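README for the Murnusano tea table set

Last edited 20/07/2024

Hi, and thanks for downloading this! Murnusano is my little collection of notes and pictures on one small table: what goes on it, where it goes, and what happens to the arrangement once people start picking things up. I began it because I set a lot of tables for a living (well, half a living) and I kept forgetting what I'd done the time before. If you're into table setting, prop lists, or just fussing with a tray and a cup until they look right, come on in.

What's in the folder

There are 5 layouts, numbered in the order I made them. Each one has a plain text list of the items, a short note on the cloth, and a few pictures. The lists are called "items" and the cloth notes are called "cloth", so you shouldn't need a map. I used to have a separate file for colors too, but it said the same thing as the item lists and I got tired of updating both of them, so it's gone.

The one I get asked about most is the red tray layout, and most of this README is about that one. It goes like this: a patterned cloth in pale, warm colors, a red tray for the cup, something leafy in a square dark pot over to one side, and paper goods toward the back. I love a red tray on a pale cloth. You can put nearly anything on it and it looks like you meant it!

Sizes

I don't give table sizes, and I know that annoys people. My thinking is that the layout should stretch or squeeze to whatever you've got. A rectangular table wants the tray near the middle and the plant toward a corner. If yours is closer to square you can cheat the plant in a bit. With a round one you're on your own, sorry, I've tried and I always end up with a hole in the middle.

Let the cloth hang down on the side people sit at. It's softer on the knees and it hides the table legs, which in my case is a mercy.

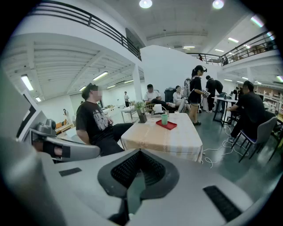
Moser wrote in to say that the cloth hang is fine for show but a pain when anybody is reaching across all afternoon, and that a cloth clip on each side would save a lot of straightening. Point taken. I've added clips to the "items" list as an optional extra. I still don't use them myself (I don't like how they look, and I'd rather tug the corner now and then), but if you've got a slippery table they're cheap and they work.

The items, with some opinions

Tray. Mine is flat and red. Any tray with a low edge will do. I'd stay away from anything with tall handles, they get in the way of hands and sleeves. I like to turn it on the diagonal when the table feels stiff and square it up again when there's more stuff around it.

Cup. Small and green. I tried a white one in layout 2 and it just disappeared. The green against the red is a bit Christmassy, I'll admit, but with the beige cloth under it I stop noticing after a minute. Don't go bigger than a teacup, or the tray starts to look like it's carrying a bucket.

Flowers. White ones with plenty of green leaf, in the square dark holder. Let them lean out over the side if they want to. I used to prop them straight and they looked like they were waiting for a bus.

Daisy. There's a white flower shape with a yellow center that sits next to the tray in this layout. It's my favorite thing in the whole set and I've no good argument for it. If you leave it out, put something else round and light in the same spot, or the tray looks lonely.

Back of the table. A dark wooden tray, with the paper things on it or near it. I also keep a candle back there when I can. Keep it well clear of the paper if you're going to light it, please. In August I want to try the whole thing with a lower back tray, so look out for a new list then.

Oddments. Tape, a water bottle, whatever you've been using. I know the tidy thing would be to clear them off before taking a picture. I leave them. A table with people at it has a roll of tape on it sooner or later, and I'd like my notes to match the tables I really work at.
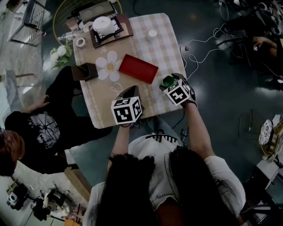
Red tray layout, tray on the diagonal, bottle on its side in the far corner.

Moving things around

This is where I've changed my mind the most. My first lists had a fixed spot for everything, as if the table were a museum. Then I watched people sit down at it, and of course the cup was off the tray and back on again before I'd put my pen away. So now each list has "anchors" and "movers". Anchors are the things I want you to put back where they were: the back tray, the flowers, the cloth. Movers can drift. The cup is a mover, the red tray is sort of in between, and small jars are movers whether you like it or not.

If you have two people at the table, give the second person a side that isn't crowded. I put the flowers toward a side edge most of the time, which means somebody's elbow is near the leaves. They don't seem to mind, but do check the pot is heavy enough to stay put.

A runner helps too. It gives you a lane down the table to line things up with, and when the movers have wandered you can see it right away.
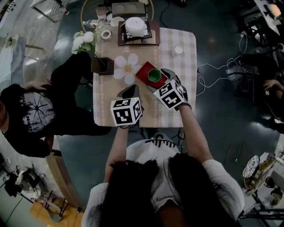

I'd go for a runner a shade darker than the cloth, with a plain border if it has one at all. Mine came from Serkden and I've washed it almost 14 times without it going fuzzy. Iron it on the wrong side while it's still a bit damp.

Known problems

The item list for layout 2 still says "blue napkin" when it should say "white napkin". I'll fix it.

Some cloth notes say checkered and some say patterned. I wrote them months apart, so go by whichever you can find in your cupboard.

The archive number on the old Jitora page, 1859, points to the version without the runner. Use this folder instead.

Using it

Copy it, change it, set your own table with it. A mention of Murnusano is nice if you post your version, and if you come up with a layout for a round table, please, please send it to me.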